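Giving up the car, six months in

February 18, 2022 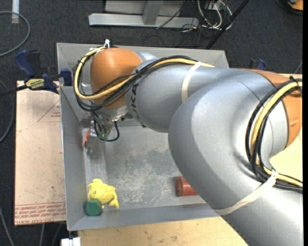
Orange and silver, with a bundle of black and yellow cables along the arm.

So we sold the car in July and I promised I'd report back, and then I didn't, sorry! Life has been mostly buses.

I'm on the 148 from Darnumwood every morning now, and I've got very fond of it. It takes longer than driving did (ten minutes on a good day, a lot more when they're digging up the road by the Fesodside turn, and they are always digging up the road by the Fesodside turn) but I've read 6 books since Christmas, and I hadn't finished one in ages before that.

The food shop was the bit I dreaded. My friend Sigita Toom lent me her old trolley, the tartan sort my gran had, and I was mortified for a whole week. Now I love it. Four big bottles of squash, potatoes, cat litter, all in one go, and it even goes up the kerbs if you take them backwards.

What I do miss is going to see Mum on a Sunday evening. The last bus back is at twenty to six, so it's either a very early tea or stopping the night on that sofa bed, and my back has opinions about the sofa bed. We've hired a car for it twice, and that still came out cheaper than the insurance used to be.

Next time I'll do the sums properly, with the bike repairs in. The back wheel is making that noise again.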